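Mon 29 September
Bench notes, gripper comparison, Merle's copy

Picked up where I left off in July. The question is still whether the Vunano fingers are worth what Rernbridge wants for them, or whether we keep the stock jaws and wrap the tips. Warrick Sutcliffe says the wrap is a hack. Fine, but I have yet to see a number from him.

Setup: both arms on the white table, green cloth as the test piece, blue tape on the fingertips. The rubbery pad on the upper finger stays on.

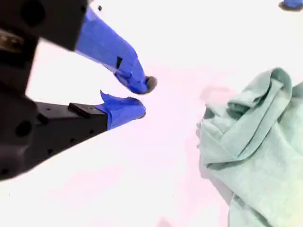

Closing force set to 50 on the Pryor controller, then 100. The manual doesn't say what the units are. I wrote to Hedosex about it in July and got a sales brochure back. At 100 the motor whines and I don't like leaving it there. At 50 I can't say the grip is any worse, which makes me doubt the scale is even linear.

Overhead camera versus wrist camera next. The overhead view is good for seeing where both arms are, poor for judging how deep a fold goes. Warrick wants to run on overhead only. I think he likes it because the plots come out clean.

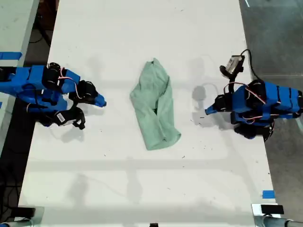

Is one camera enough for picking cloth?
For a rough approach, probably, but I wouldn't trust it for closing on a single layer, and the log so far doesn't settle it.

Total cycles on the stock jaws is 2,180, going by the controller, which also counts homing moves. So the real figure is lower and I have no way to split them out. Please don't quote it upstairs as a pick count.

Tape: cheap, quick to change, creases almost at once. I suspect the creases help with cloth and would hurt on anything smooth. Untested, so leave it out of the summary.
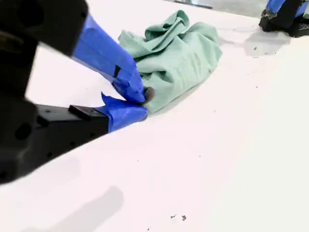

The Rernbridge quote is for 2 sets, no returns once fitted. Their claim is better hold on soft goods, with no mention of which goods or against what. I'd want a loaner first. Warrick is going to ask.

To do: get the units for closing force in writing, reset the counter before the next batch, log homing separately, cut fresh tape.

M. Hollis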